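The Big Gray Plate

My aunt believed that a table should be laid from the back to the front, and that the front should be left alone for elbows. She had a long maple table in strips, pale as toast before it is properly toast, and she put all her dishes at the far end of it, big plate and small ones together, and then stood there with her hands on her hips until she was satisfied, which could take until dark in December.
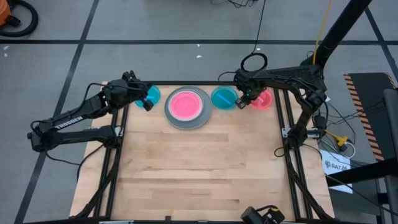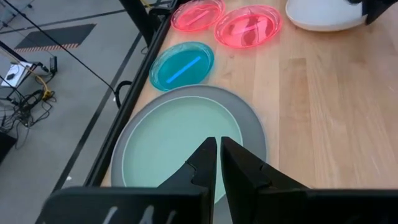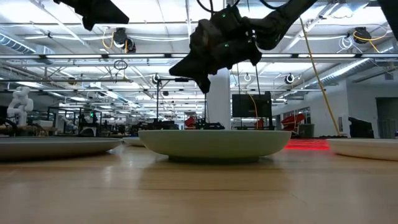
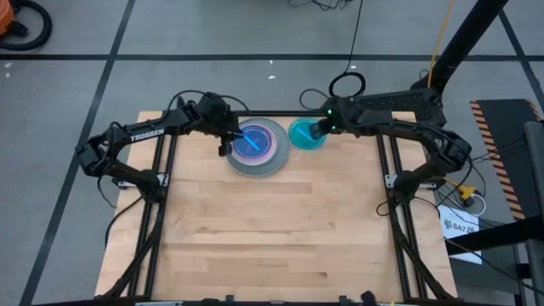

1. The far end of the table

I was nine the first winter I was sent to her in Prerkley, and I thought the little dishes were for eating from. I had my heart set on the pink. There was a teal I would have settled for, and the large gray plate I was a bit afraid of, the way you are afraid of the biggest dog even when it is asleep.

"Those are for the sticks," said my aunt.

She meant the colored sticks, short and thin, that she kept in a drawer with the birthday candles. A blue one went across a teal dish, always on the slant. It looked dropped there, but if you bumped the table and the stick rolled straight, she would get up in the middle of her soup and put it crooked again.

I asked what they did. She thought it over kindly, because she never brushed off a question from a child, and said they were for company. One stick for each person who might still come. You laid the dish and you laid the stick, and then if a knock came at the door, well, there was a place already and no one had to feel they had made work for you.

"And the big plate?"

"That's for when they bring somebody."

2. What she paid for them

She had the dishes from D'Amico, down by the bus station, a shop that sold everything one of, so that you could get a lovely lid there but never the pot. It took her 12 years to put a set together. She told the story of each dish at length, and I am sorry to say I have mixed them up since, and may have the pink one coming from a church sale and the teal one traded for a winter coat when it was the other way about. The gray plate I am sure of. She carried it home on her lap on the Staltance bus in a snowstorm, wrapped in her own scarf, and caught a cold from it that lasted until spring – and she never once spoke of that cold without fondness.

My uncle, who was careful with money, kept an account book, and after he died we found the whole set entered there under "Foso," which was the name of their cat. The cat, according to that book, had cost them 3,838 dollars. My aunt laughed so hard she had to sit down on the stairs.

3. The knock

I would like to say that somebody came every night. Most nights it was the two of us and the soup, and the wind working at the window over the sink. But I remember five times when the knock did come, and the best of them was a man whose truck had quit on the hill. He had his daughter with him, a girl my age with wet mittens, and he stood on the mat apologizing until my aunt took him by the sleeve and turned him around so he could see the table.

"You see it's all laid," she said.

He looked at the dishes for a good long time. Then he picked up the blue stick and asked her, very politely, whether he was meant to eat it.

The girl got the chair next to mine. My aunt took down the big gray plate and heaped it with potatoes, and I remember how the butter ran to the middle and sat there, and how the girl and I raced our forks to it from opposite sides. They stayed until the tow truck came, some time past ten. On her way out the girl put the stick back in its dish for us, and she put it in straight.

My aunt waited at the window until the lights had gone all the way down the hill. Then she went over to the table and stood looking at it with her hands on her hips, and left it the way it was, and told me to go up and brush my teeth.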